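Ticket 3026 - labels printing blank / half blank, Fukero label printer
Status: open, then closed, then open again. Closed now
Site: Zulberg, back office
Priority: was low, bumped to high at 14:20

Reported problem
Shipping labels come out blank on every other print. When they do print, the address is shoved up the label and the bottom line of the postcode is missing. Started after the October update to the Trendodier order software, or so the user thinks. Queue had 1,698 labels waiting when I picked this up. Most are duplicates from people hitting print again. Please stop doing that.

09:10
Power cycled. No change. Self test page (hold feed button, let go on second flash) prints fine, full width, dark. So print head is OK and so is the ribbon. Not opening it up yet.

09:25
Cleared the queue. Took ages, spooler hung twice. Had to stop the service, empty the folder by hand, start it again. One test label from Notepad - fine. One from Trendodier - address high, next one blank. So it's the software or the page size, not the printer.

09:40
Checked page size in the driver. Says 100 x 150. Checked Trendodier template. Also says 100 x 150. Hm. Measured an actual label with a ruler and it is 100 x 150. Everyone agrees and it still prints wrong.

10:05
Ran the gap sensor calibration. Spat out four labels, stopped in the right place. Printed a batch of six from Trendodier, blank ones still there on 2, 4 and 6. So the feed is ok and it really is being sent an empty page.

10:30
User working from home has the same fault on the second printer, same template, so can ignore cabling and the office PC.
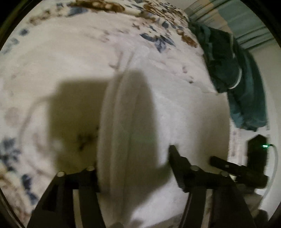 White, round, on the bed.

11:15
Rolled the driver back one version. Blank labels gone, address still high. Getting somewhere. Rolled forward again to be sure and the blanks came straight back. Left it on the old one.

11:50
Gebretsadik (they look after our Trendodier licence) rang back. Their line is that the update resets the top margin to a minus number on any template made before it. Ours is old. They wanted us to rebuild it from scratch. Not doing that for one number.

12:10
Found it. Template > Advanced > Offset, top margin was at -20. Set to 0, saved, closed the whole program, opened it again. If you only close the template it forgets. Test label good. Marked as fixed.

14:20
Reopened. High again. Somebody had opened the template on the other PC, which still had the old copy cached, and saved over mine. Deleted the cache on both, set 0 again, made the file read only.

15:05
Batch of 20 printed, all fine, postcode showing in full. Home user confrims the same at their end.

To do
- block driver updates on both machines
- tell packing to press print ONCE
- ask Gebretsadik if the next update will wipe the offset again. No answer yet

Closed 15:30. If it comes back check the offset before anything else, then driver version.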